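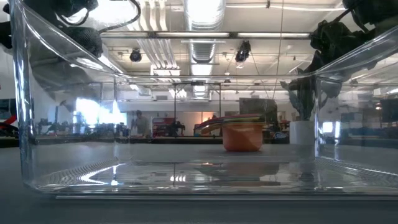

Clear plastic bin and orange bowl on a grey tabletop.

How to clean a rangehood filter and the ducting behind it

A rangehood that rattles, smells or leaves the kitchen full of steam usually has a clogged filter. Behind the filter there is often a film of grease in the first stretch of duct as well. You can do both jobs in a morning with things from the supermarket. Set aside 40 minutes for the filters alone, most of it soaking time.

These steps suit ducted hoods with metal mesh or baffle filters. If yours is a recirculating model with a charcoal filter, the charcoal part can't be washed and has to be replaced. Check the manual if you aren't sure which kind you have.

What you need

A tub or laundry sink deep enough to cover the filters
Dishwashing liquid
200 g of bicarb soda
A soft nylon brush and an old toothbrush
Rubber gloves
Microfibre cloths
A screwdriver
A torch
Old towels or newspaper for the stovetop

Step 1. Turn off the power

Let the stove cool completely. Switch the hood off at the wall, or at the switchboard if it's hard wired. Cover the cooktop with towels. Grease will drip once you start, and it marks stainless steel if it sits.

Step 2. Take the filters out

Most filters have a sprung latch at the front. Push it back and lower the filter with your other hand underneath. On the older Tendholm hoods the latch is at the side and can be stiff. Work it loose gently, as the tab is thin and snaps. If you have two filters, note which one came from which side. They look the same but sometimes aren't.

Step 3. Soak

Fill the tub with the hottest tap water you have. Add a good squirt of dishwashing liquid, then the bicarb a little at a time so it doesn't foam over. Slide the filters in until they're covered and leave them for 20 minutes or longer. Very greasy filters may need a second soak in fresh water.

Aluminium mesh can go dull or dark in bicarb. This doesn't affect how it works, but if you care about the look, use dishwashing liquid only. Don't use oven cleaner on aluminium at all.

Step 4. Clean inside the hood

While the filters soak, wipe the inside of the canopy with a cloth wrung out in warm soapy water. Keep water away from the lights, the switches and the motor. Use the toothbrush around screw heads and along the seams. If the fan is exposed, wipe the blades one by one and don't lean on them, or you may put the fan out of balance.

Step 5. Check the duct

Shine the torch up past the fan. A light yellow film is normal. Thick brown grease, drips or fluff stuck to the walls means the duct needs cleaning.

If you can reach the first section of a rigid metal duct, wipe it with a damp soapy cloth, then a dry one. Leave flexible foil duct alone. It tears easily and the ridges hold grease that you won't shift by hand. Ours was a 450 mm length of foil joined to rigid pipe, and we had the foil part replaced.

Don't push a brush up a duct you can't see into. Joints in the roof space are often only taped, and a loose one will dump steam and grease into the ceiling.

Step 6. Rinse, dry and refit

Brush both sides of each filter, rinse under hot water and shake it out. Stand the filters on a towel until fully dry. Put them back, check the latches have clicked, then turn the power on and run the fan on high for a couple of minutes. A sheet of paper towel held against the filter should stay there.

Step 7. Check the outside vent

Go outside and look at the wall or roof cap while someone runs the fan. The flap should lift freely. Brush off any grease and cobwebs. Don't climb on the roof for this.

When to call a duct cleaner

Get someone in if the grease is thick, if the duct runs a long way through the roof, or if the fan still pulls poorly with clean filters. Ask whether the price includes the fan housing, and ask for photos from inside the duct before and after.

How often

Wash the filters every 2 months if you fry a lot, or every season otherwise. Look at the duct once a year. We do ours in May.

Written by Shirin Jalali. Updated 16th March.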